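**Reading room reopens in January**

The Hendell reading room will open again in January after the work on the heating. The new pipes are in and the old radiators have gone. Opening time stays at 10 am, and the side door on the yard is the one to use until the front steps are finished.

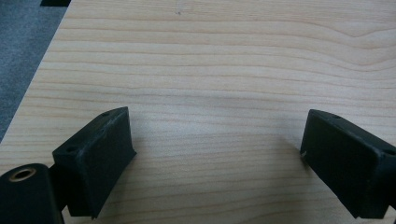 Loans were up last year. Members took out 191 books between them, compared with 105 the year before, and most of the rise came from the local history shelves. Those shelves have moved to the back wall, where the light is better for small print. Maps can be opened out flat on a table, and the pale wood with its fine straight grain makes a plain background for tracing a faint boundary line. Please use pencil only when copying from maps.

The Derkach papers are now listed. There are 20 boxes, mostly letters and farm accounts, and four of them are still too fragile to be handed out. Ask at the desk if you need something from those and a copy will be made for you. Copies usually take a week.

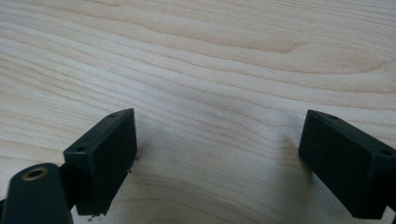

*Wavy grain in the pale wood.*

Khalil Aoun is running the evening group again. They will start with the letters from the mill and then go on to the school registers. New members are welcome and there is no charge. Bring your own notebook.

Books borrowed before the closure can be returned at any time in the first month, with no fines. If you have lost your card, give your name and street at the desk and a new one will be printed while you wait.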